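Preguntas frecuentes sobre encimeras de madera maciza

Stondura - Atención al cliente - Cocina

Reunimos las consultas que más nos llegan sobre el uso diario y el cuidado de las encimeras de listones. Valen para las series Jirnanel y Lekimholm, en recto y en L.

¿Puedo dejar cosas siempre encima de la encimera?
Sí. Una encimera de madera está hecha para usarse. Lo único que pedimos es que lo que se queda fijo se mueva de vez en cuando y se limpie debajo. La madera cambia de tono con la luz, y un bote que pasa meses en el mismo sitio acaba dejando su silueta, sobre todo cerca de una ventana.

¿Cómo conviene repartir la vajilla en una encimera en L?
Los platos y los cuencos apilados estorban menos en el fondo o en el tramo corto. Lo de uso continuo (tazas, vasos, especias) va mejor en fila contra la pared, con la parte delantera libre para trabajar. Las pilas altas, lejos del canto.
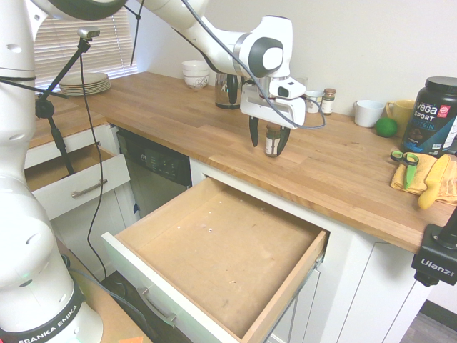 Encimera en L con platos y cuencos apilados, jarra de cristal, especias y tazas.

¿Las tazas y los vasos dejan cerco?
Si la superficie está bien aceitada y se seca la base, no. Los cercos aparecen cuando queda agua retenida bajo un objeto durante horas. Un cerco claro suele irse con una lija de grano fino y una mano de aceite. Si es negro, casi siempre hay metal y humedad de por medio y habrá que lijar algo más.

¿Y el hervidor eléctrico?
Puede apoyarse directamente en la madera con su base. Séquela por debajo si se derrama agua al servir. Evite colocarlo bajo un mueble alto: el vapor afecta más al mueble que a la encimera.

¿Puedo cortar sobre la madera?
Poder se puede, pero las marcas se quedan. Recomendamos usar tabla. Los cuchillos y las tijeras no deben guardarse mojados sobre la superficie; un paño doblado debajo sirve mientras se cocina, y después se retira para que no guarde humedad.

¿Los cítricos manchan?
La fruta entera no da problemas. El zumo de lima o de limón sí puede aclarar el acabado si se deja secar. Pase una bayeta húmeda y seque a continuación.

¿Son normales los nudos, las vetas marcadas y los arañazos pequeños?
Los nudos y las vetas son propios de la madera y no se consideran defecto. Los arañazos finos salen con el uso y se disimulan en la siguiente mano de aceite. Las grietas abiertas sí deben comunicarse.
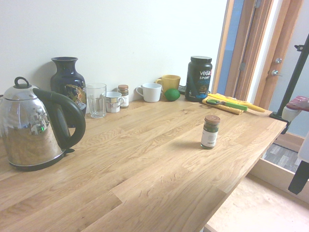 Encimera de roble claro con nudos y veta a la vista. Al fondo, hervidor, jarrón azul marino, vaso y tazas.

¿Cada cuánto hay que dar aceite?
En una encimera nueva, 2 manos antes de estrenarla. Después depende del uso. Eche unas gotas de agua: si forman perlas, no hace falta; si la madera las absorbe, toca aceitar. El envase de aceite Barbieri de 300 ml es suficiente para una encimera mediana.

¿Cuánto tarda en secar?
Deje actuar el aceite 10 minutos, retire el sobrante con un trapo de algodón y no vuelva a colocar nada hasta el día siguiente. Los trapos con aceite pueden arder solos - extiéndalos al aire libre y mójelos antes de tirarlos.

¿Qué productos de limpieza debo evitar?
Lejía, amoniaco, estropajo metálico y cremas abrasivas. Para el día a día basta con agua y un poco de jabón neutro.

¿Se puede arreglar una zona sin tocar el resto?
Sí, aunque la parte lijada se verá más clara durante unas semanas. Lije siempre en el sentido de la veta.

¿Qué fondo máximo sirven?
850 mm en la serie Lekimholm. Para otras medidas, consulte en tienda.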